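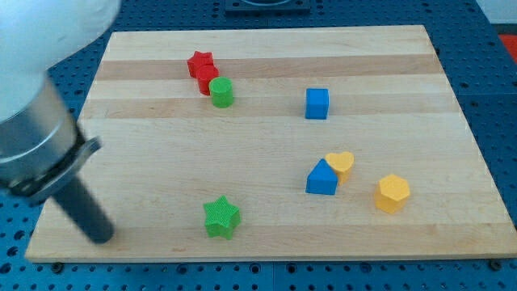

Speaker notes - comparing end effectors for the block task
Margarida Baptista

Slide 1. Title
Say hello, thank Zübeyde Gezer for running the second half of the trials. Mention that questions can come at any time.

Slide 2. What we wanted to know
We had three end effectors and one arm. The Rindel is a two-finger parallel gripper. The Riviere is a suction cup. The Harum is a single rigid finger that only pushes. Same controller, same blocks, same board. Question was how much of our tabletop work needs grasping at all.

Slide 3. Setup
Wood board fastened down to the pegboard. Blocks in several shapes: stars, cylinders, a cube, a heart, a hexagon, a triangular prism. Colors are red, green, blue and yellow. Commands were things like "push the green star next to the blue cube." Point out that the finger starts each move above the wood and comes down beside the block.

Slide 4. Numbers
2,652 trials in total. Each one was stopped after 31 seconds if the block had not arrived. Pause here, people will want to read the table.

Slide 5. Rindel
Good on the cube and the cylinders. Star was poor - the jaws close on two points and the block turns. Slow when blocks sit close together, needs room on both sides.

Slide 6. Riviere
Textured tops leak. We tried 7 cups and kept the softest one. Skip the vacuum plot if short on time.

Slide 7. Harum
Fewest parts, fastest to set up. Cylinders roll off the line if pushed off center. Stars rotate but usually still get there. Cannot lift anything, so stacking is out. Zübeyde has the clip of the heart going around the prism, play it once.

Slide 8. Controller
First version ran the push as one long move. Changed in April to short moves with a new camera reading every 400 milliseconds. Most of the gain on the stars came from this, so be careful not to credit the finger.

Slide 9. Next
Repeat at the Flelleck lab with their arm. Same board layout, finger first, then the Rindel. Contact details stay up during questions.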